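Preguntas frecuentes – Club de Robótica Trodley

¿Hace falta saber programar?
No. Hace falta saber llegar puntual, que ya elimina a bastante gente. Python lo vamos viendo sobre la marcha, casi siempre cuando algo deja de funcionar.

¿Cuánto cuesta?
22 euros al mes. La inscripción en la competición Vosen va aparte y la paga el club si el equipo entrega la memoria a tiempo. El curso pasado la pagaron los padres.

¿Cuántos somos por equipo?
4. Hemos probado con más y uno siempre acaba pidiendo la merienda.

¿De qué va el proyecto de este año?
De doblar ropa. Sí, después de tantas matemáticas. La prueba de Vosen pide que el robot estire y doble una prenda sobre una superficie plana, y para eso primero hay que enseñarle cómo lo hace una persona. Necesitamos hasta 800 demostraciones antes de diciembre. Quien se apunte pensando en robots que combaten, que mire el club Ragnarsson.

¿Y las demostraciones cómo se hacen?
Con una pinza en cada mano y mucha paciencia. Se coge la tela por los dos extremos, se levanta, se tensa, se dobla y vuelta a empezar. Los turnos son de 2 horas con descanso – las muñecas lo agradecen.

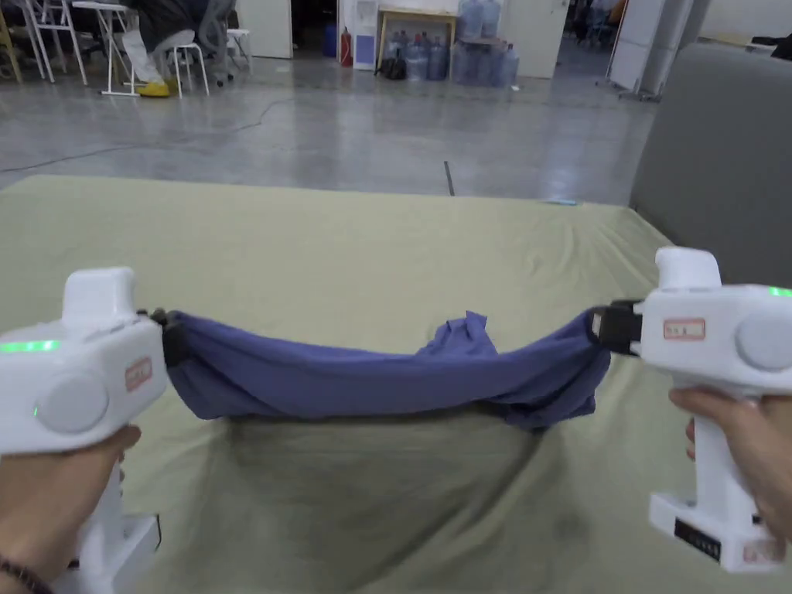

Sigrún Stougaard: una duda sobre los turnos, ¿se pueden repartir entre dos hermanos? Los míos no aguantan tanto rato doblando nada, y en casa ni lo intentan.

Se puede, siempre que cada uno grabe con su propio usuario. Si mezclan las sesiones, Steinar Lund tiene que separarlas a mano y luego no contesta correos.

¿Puedo llevar ropa de casa?
Sí, limpia. Sin botones ni cremalleras hasta que pasemos la primera fase.

¿Hay plazas?
Para el grupo de tarde en Stendby, sí. El de mañana tiene lista de espera.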